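Finally got along to the Lesance open day, after putting it off since June. I pictured big orange arms behind a fence. Instead they sat us round a bed and talked laundry for an hour, and I loved it!

The Stonero project is all about clothes (soft stuff is murder for robots, apparently, much worse than boxes). The grippers are held by hand, so a person does the job and the machine learns from it later.

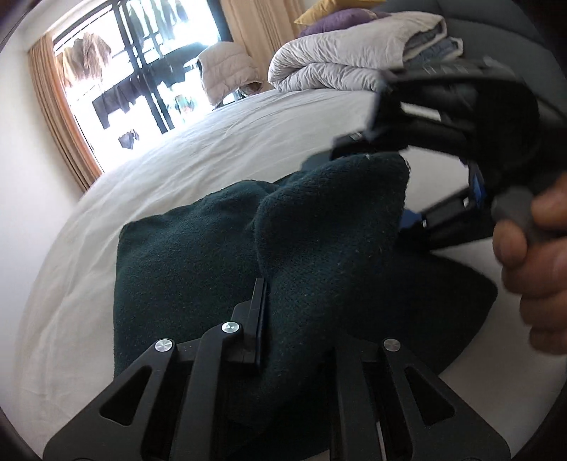
Two grippers on one green knit.

I had a go myself and was hopeless. You lose all feeling in your fingertips, and I kept grabbing the sheet as well as the sleeve. Six tries and my jumper looked like something the dog had slept on. The woman beside me got hers square on the second go, so I've decided she had the better jumper.

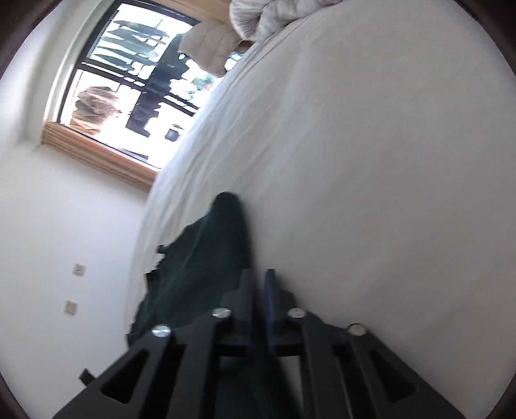 They want 1000 folds before they move on to towels, and I've got a whole new respect for whoever does that all arvo. Tea and a decent lamington afterwards, then a mad dash for the 110 bus. I'd go again, and next time I'm taking Mum, who folds fitted sheets properly.

Contact | © Flumer blog | Back to top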